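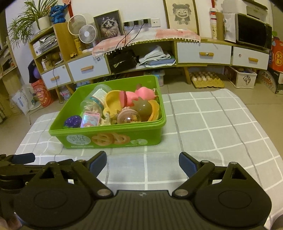 Figure 2. A toy box in a living room, on the floor mat in front of the TV cabinet. The print on the box shows butter cookies.

4.2 Containers that say one thing and hold another

Of the 74 households in the Plerkbridge sample, most told us that they owned a toy box. Few owned anything that had been sold as one. The box in Figure 2 is a fair case: bright green plastic, golden cookies printed on the front, and inside it a bumpy purple grape shape, a spiky beige dinosaur-like creature and a clear pink ball with small pieces in it. We coded the label as "food" and the contents as "toys," and the coding sheet, which had a single column for both, had to be redrawn.

Mismatches of this kind gave our raters less trouble than we feared. Adults in the household never looked at the label at all. They named the box by its spot on the floor ("the one by the TV"), and a box moved to another room often lost its name for several days. Zalewska's earlier scheme (the Sorner list) assumes that people sort by type of object. Our diaries suggest that they sort by how far they are willing to bend down.

The low zone under and around the TV cabinet deserves a note of its own. In Figure 2 it holds a yellow tray of brown eggs and a white lattice basket, a short reach from the toys. The Sorner list has no entry for eggs outside the kitchen. We added one, and raised the number of floor-level categories by 2.

Jars inside boxes were harder. A clear jar of small white pieces counts as one item or as many, depending on the rater's patience. Chu and Nitell, our two pilot sites, settled this differently, and their totals should not be compared.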